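Wekilach names Eoin Hennessy as its first Commissioner for Public Safety

For immediate release, April 4, 2025

Hello all. I'm Eoin Hennessy, and the press office has kindly let me write this one myself, so blame me for the length of it.

The Interior Ministry of Wekilach has confirmed my appointment as Commissioner for Public Safety. It's a new post, created by the law that parliament passed in February, and it brings the town police, the border service and the fire brigades under a single office for the first time. I'm thrilled (and a bit nervous, I'll admit it) and I start straight away.

Before this I spent 28 years in uniform, most of them in Postamness, where I began on night patrol and ended up running the harbour district. I know plenty of you already from those days. Some of you I arrested!
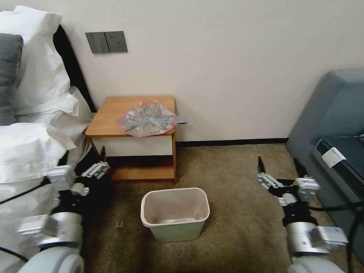
Who does the new Commissioner answer to?

I report to the Interior Minister day to day, but parliament can call me in whenever it likes and can remove me by a simple vote. My term is fixed, so a change of government doesn't automatically mean a change of Commissioner.

What happens in the first 100 days

I've promised the Minister a written plan by the end of that stretch, and it'll be published in full. The big job is the control rooms. At the moment a fire call from Pireveo goes through one switchboard and a police call from the same street goes through another, and the two can't see each other's logs. I've sat in both and it drives everyone up the wall. We'll join them up, starting with Pireveo and then Postamness.

I'll also be going round the stations in person. If you work in one, please don't tidy up for me or lay on sandwiches, just tell me what's broken. The radios, I've heard about already.

On staffing, the three services have 3502 people between them and there are no plans to cut that number. There'll be some moving about at senior level, and I'm naming 2 deputies before the summer, one for policing and one for fire and rescue. The border service will keep its present director, who has been enormously helpful to me these past weeks.
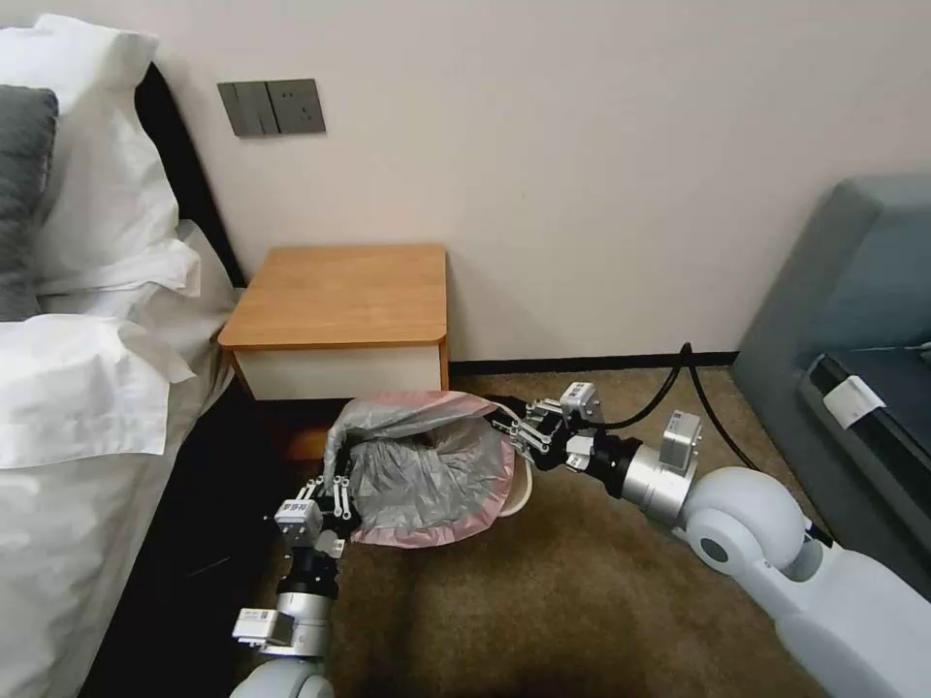
Complaints and the Taşdemir report

You'll remember that the Taşdemir report found complaints against officers were being handled by the same stations they were made about. I agreed with it when it came out and I still do! From now on every complaint comes to a separate desk in my office, with a named person dealing with it and a written reply at the end.

Reporters who'd like a chat can reach me through the ministry press office in Wekilach. I'm happy to talk on the record, and mornings are best.

Ends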